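Accueil | Astuces | Cuisine | Atelier | Câbles et logiciels | Contact

Mes astuces d'atelier : faire travailler un bras sans s'arracher les cheveux
Par l'atelier Clornis – avril

On me demande souvent comment je règle le logiciel de mon bras pour les petits montages, alors je vide mon sac ici (dans le désordre, comme mes tiroirs). J'utilise Akar pour planifier les mouvements et un petit module à moi, Humphreys, pour la vision. Les astuces valent pour d'autres outils, j'en suis sûre !

1. Déclarez vos câbles au planificateur

Le planificateur ne connaît que ce qu'on lui dessine. Pour lui, le dessous de la table est vide, et il y ferait volontiers passer le coude. Moi, j'ajoute une grosse boîte interdite autour du pied du bras et une autre pour tout ce qui pend sous le plateau. Voyez large, on affine après.
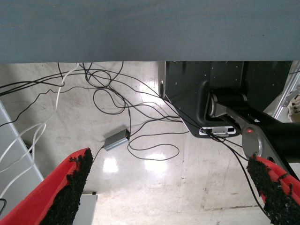
2. Un fond uni, et la vision respire

Avant, je passais des soirées à retoucher mes seuils de détection. Depuis que j'étale un tissu gris foncé sous les pièces, le contour des engrenages sort presque tout seul. Les plis ne me gênent pas beaucoup : j'ignore tout ce qui est plus fin que 20 pixels et on n'en parle plus. L'ombre du bras, par contre, m'a donné du fil à retordre... Je prends maintenant l'image de repérage bras replié, puis je lance la prise.

Pour la descente, deux vitesses : rapide en l'air, et très lente sur les 52 derniers millimètres. Et gardez un point d'attente juste au-dessus du plateau, doigts fermés sur la pièce, pour recaler la position avant de poser.
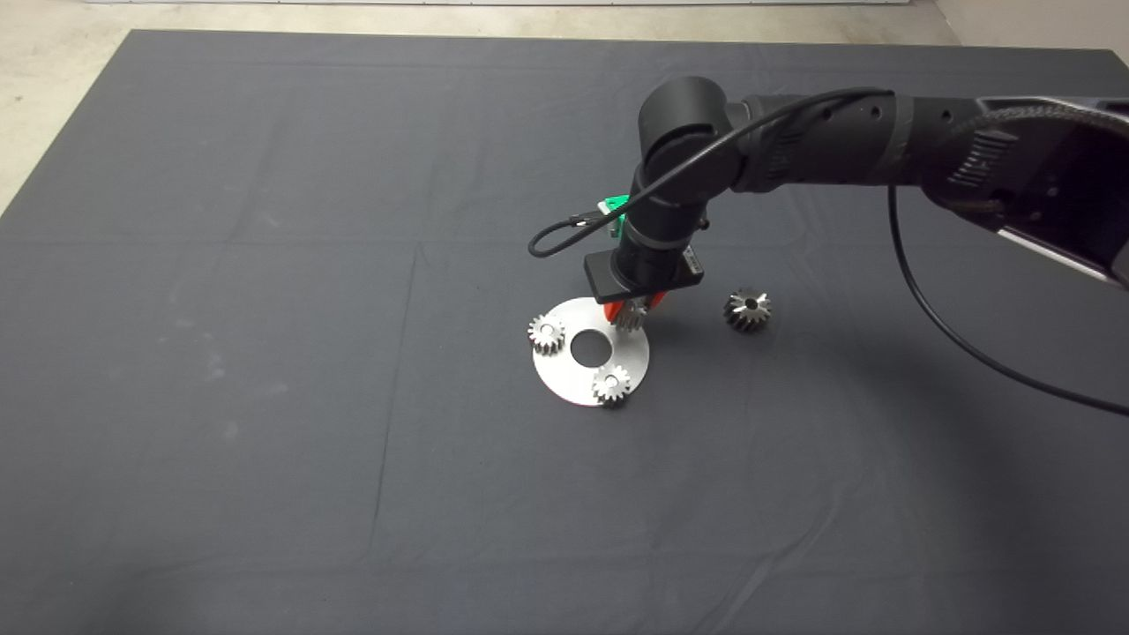 Page modifiée pour la dernière fois en avril, à 18 h 40

3. Méfiez-vous du métal qui brille

Un disque en métal sous une lampe, c'est une grosse tache blanche, et le logiciel y voit n'importe quoi. Baissez l'exposition et cherchez plutôt le trou central, bien plus sombre que le métal autour – c'est mon repère préféré. Les axes viennent ensuite, à partir de ce centre.

Autre piège, le flou. Si une roue dentée bave sur l'image, jetez l'image ! J'en garde jusqu'à 200 par essai et Humphreys trie selon la netteté des dents. J'ai partagé le réglage sur le forum de Flakirbridge, servez-vous.

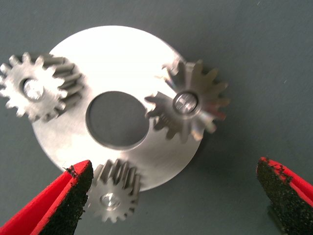
Le disque et ses trois engrenages, vus de tout près.

4. Notez vos réglages

Un simple fichier texte à côté du programme : exposition, vitesse, ouverture des doigts. J'ai perdu les miens une fois en mettant Akar à jour, et j'ai tout refait de mémoire avec une tasse de thé froid. Maintenant je copie le dossier avant chaque mise à jour, sur une clé USB rangée avec les tournevis.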